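Bimstead is a planned residential district on the eastern side of Clesar, consisting mainly of row houses and low apartment blocks. It was laid out by the developer Rashidi on former rail land, and the first 400 lots were released for sale in April. Lot sizes start at just over 2,000 square feet.
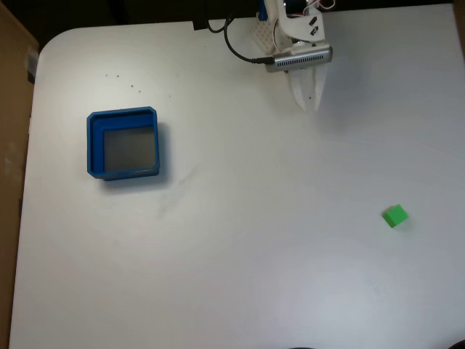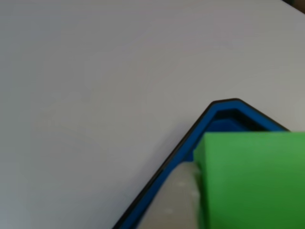

Homes in the district are sold freehold, except in the Mukeo blocks, where apartments are held on long leases and a monthly service charge applies. Building height is limited to four stories. Under the zoning plan drawn up by Tahsin Wickramasinghe, 19 lots along the former freight line are reserved for shops and offices. Resale of an undeveloped lot requires the developer's written consent.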